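Visit notes: Jatoi open lab, Vavthorpe

Arrived at 9 for the perception session. Waqas Sethi covered wrist-view detection of small parts. Shiny metal defeats the depth estimate, so the pose comes from colour edges alone.
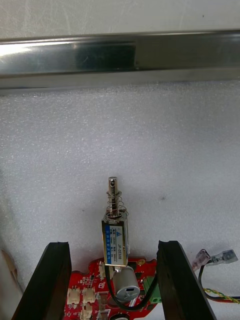

Planning and control

The task is kitting wired parts from yellow trays on to a lined steel one. Skutard, the planner, treats each tray as a separate region and replans when a cable drifts.

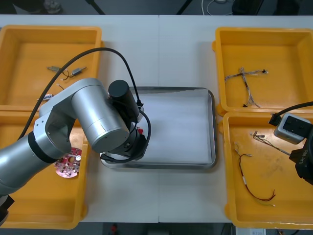 Replanning takes up to 90 ms, which leaves little margin in the control loop. Cable shape is not modelled; only the ends are tracked. The test log held 749 grasps, 91 of them flagged for review.

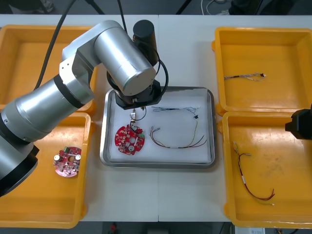 Zbigniew Walczak asked whether tracking the ends would still do for longer harnesses. Sethi thought a coarse shape model would be needed.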